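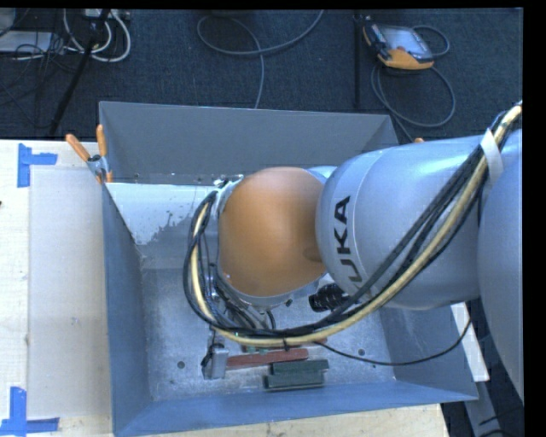
Care of Workbenches, Metal Bins and Hand Tools

Filed under: Home & Workshop > Cleaning and Storage

The following guidance is issued by the Gumari Household Advice Office for residents who maintain a workshop at home, in a garage or in a shared basement. It replaces Leaflet 374. Readers who hold the earlier leaflet should discard it, as the section on oils has been rewritten.

Wooden bench tops

Clear the bench completely before cleaning. Brush away dust and shavings with a soft bench brush, working along the grain. Wipe the surface with a cloth wrung out in warm water and a little dish soap, then wipe again with plain water and dry it at once. Standing water raises the grain and may leave gray marks around screws and other steel fittings.

Pale woods show stains early. Light marks can usually be removed with fine sandpaper wrapped around a flat block. Once sanded, the area should be oiled again so that it matches the rest of the top. Apply a thin coat, leave it for fifteen minutes and wipe off the excess. Cloths used with drying oils can heat up and catch fire on their own. They must be spread flat outdoors until fully dry, or placed in a metal container filled with water and closed with a lid. They should never be left in a heap or put directly in the trash.

Rough metal feet will scratch an oiled top. Felt pads or a rubber mat should be placed under any bin, vise base or toolbox that is moved often.

Sheet-metal bins

A bin with slanted walls lets small pieces slide to the middle, where they are easier to reach. The slope also carries drips, and splatter tends to collect near the upper edge of a wall, where it is often missed in cleaning.

1. Empty the bin and sort the contents before washing. Offcuts shorter than a finger are seldom worth keeping.
2. Put on cut-resistant gloves. The folded edges of sheet metal can be sharp.
3. Wash with warm water and dish soap. For dried paint or glue, use a plastic scraper. Steel wool will remove the protective coating from galvanized metal and should not be used.
4. Dry the corners and seams with an old towel.
5. Inspect the underside for rust before returning the bin to the bench.

Bleach and strong acids are unsuitable for metal bins of any kind and must never be combined.

Edge tools

Chisels and plane irons should be wiped after each use and stored with the edge covered. For general household work, a medium stone followed by a fine one is sufficient. Residents who wish to polish an edge further may finish on a 3000 grit water stone. Soak or splash the stone as its maker directs, and flatten it regularly. Zineb Ezzat, who leads the office's sharpening classes, advises beginners to mark the bevel with a felt-tip pen and to stop when the ink is gone.

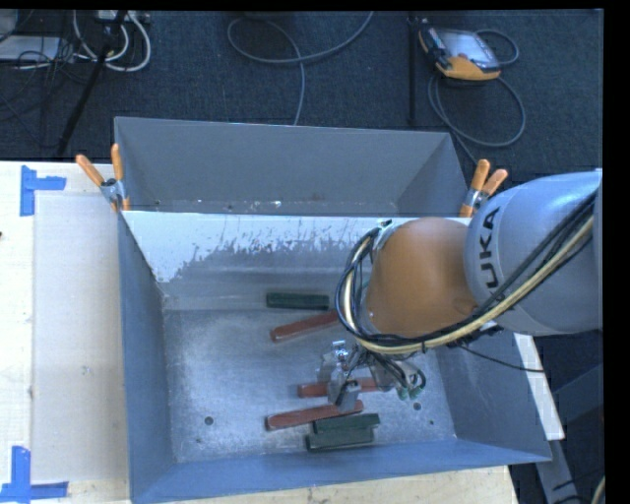 DREKLEY, September

Sorting offcuts and small stock

The Drekley branch has received a number of inquiries on the storage of short lengths of wood. The advice below was prepared by Slamet Tuhumury and reviewed by Amr Zaki.

Keep blocks and sticks of one color or one species together where space allows. Painted pieces should be stored apart from bare wood, particularly in warm weather, when fresh paint may stick to whatever rests against it. Allow a full week of drying time before stacking.

Long, thin pieces are best stored upright in a tube or narrow box. When they are kept in a wide bin, lay them flat on the bottom and place heavier blocks beside them. Thin sticks left leaning against a wall for a season may take on a bend.

Wood from old buildings or furniture should be checked for nails with a magnet before it is cut. If old paint is present and the date of the piece is unknown, treat the paint as though it contains lead, and do not sand it.

Shared workshops

Residents using the shared workshop on Shehata Street are asked to return bins to the shelf by 9 p.m. and to sweep under the benches. Solvents may not be stored on the premises overnight. Requests for bench time are handled by Karim Belkadi, extension 2798. Each household may reserve 2 benches per month.

Printed copies of this guidance are available at the front desk in Gumari and Drekley.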